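## 3. Port de lunettes et posture de la tête au travail debout

### 3.1. Cadre de l'analyse

Les travaux consacrés à la correction optique en milieu professionnel ont longtemps privilégié le poste assis devant écran. Le travail debout, où la distance entre l'œil et la tâche varie d'un instant à l'autre, demeure moins documenté. La présente section examine les liens entre le type de correction portée, l'inclinaison de la tête et les gênes cervicales déclarées par les salariés en fin de journée.

On entend par « travail debout à distance variable » toute activité exercée sans siège pendant la majeure partie du poste, et comportant une alternance entre la vision rapprochée, la vision intermédiaire et la vision de loin. Cette définition reprend celle de l'enquête préliminaire (Gittins et Wieczorek, section 2) et exclut les postes de conduite.
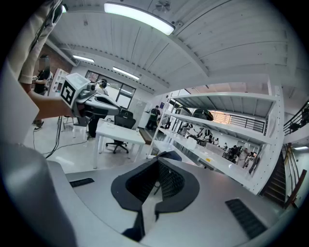 **Département d'ergonomie visuelle et de santé au travail, Institut Dralia, Etalstead**

### 3.2. Population et recueil des données

Le questionnaire a été adressé à 1 219 salariés répartis sur huit sites. Après élimination des réponses incomplètes, 924 questionnaires ont été retenus pour l'analyse. Les répondants ont été classés selon la correction qu'ils déclaraient porter pendant le travail : aucune correction, verres unifocaux, verres progressifs, ou lentilles de contact. Les porteurs de verres dits « de proximité » ont été rattachés au groupe des verres progressifs, leur effectif ne permettant pas un traitement séparé.

L'intensité de la gêne cervicale a été relevée au moyen de l'échelle Samby, dans sa version française abrégée. Les répondants indiquaient en outre l'ancienneté de leur dernière prescription, la durée habituelle du poste et la hauteur du plan de travail principal. Cette dernière information, déclarative, a été vérifiée sur place dans deux des sites ; les écarts constatés n'ont pas conduit à modifier le classement des postes.

Le protocole a été approuvé avant le début du recueil, engagé en avril. La participation était facultative et les réponses ont été rendues anonymes avant leur transmission au département.

### 3.3. Résultats

Les porteurs de verres progressifs déclarent une gêne cervicale plus fréquente que les porteurs de verres unifocaux. L'écart se maintient après ajustement sur l'âge et sur la durée du poste, mais il s'atténue nettement lorsque la hauteur du plan de travail est introduite dans le modèle. Chez les salariés dont le plan principal se situe au-dessous du coude, la différence entre les deux groupes n'est plus significative.

Ce résultat s'accorde avec l'hypothèse dite de Sadowski, selon laquelle la contrainte tient moins au verre lui-même qu'à la position de la zone de lecture par rapport à la tâche. Lorsque l'objet regardé est bas, l'abaissement du regard suffit à atteindre la zone de proximité du verre. Lorsqu'il est situé à hauteur des yeux ou au-dessus, le porteur doit relever le menton, posture dont le maintien prolongé est mal toléré.

La flexion du tronc soulève une difficulté distincte. Le salarié qui se penche modifie simultanément l'axe du regard et l'appui de la monture, et celle-ci peut glisser le long du nez (voir la figure 1 pour un exemple de tête inclinée au-dessus du plan d'observation). Parmi les commentaires libres, le réajustement de la monture est la gêne la plus souvent citée, avant la buée et les reflets.

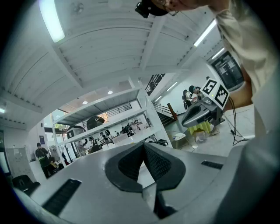 *Figure 1. Personne penchée, tête partiellement visible ; la monture des lunettes apparaît près du visage.*

### 3.4. Portée et limites

Le caractère transversal de l'enquête interdit toute conclusion causale. Il est possible que les salariés les plus gênés aient déjà renoncé aux verres progressifs, ce qui conduirait à sous-estimer l'écart observé. L'ancienneté de la prescription, mal renseignée par une partie des répondants, n'a pu être exploitée qu'à titre indicatif.

Par ailleurs, aucune mesure de l'angle cervical n'a été effectuée pendant le poste. Les données relatives à la posture proviennent exclusivement des déclarations des salariés, et leur concordance avec des relevés instrumentés reste à établir. Les comparaisons entre sites appellent la même réserve, les conditions d'éclairage n'ayant pas été relevées de manière uniforme.

Il conviendrait, dans les enquêtes ultérieures, de recueillir la distance de travail auprès du salarié et de la communiquer au prescripteur. La section 4 présente le formulaire proposé à cet effet, ainsi que les modalités de sa transmission au service de santé au travail.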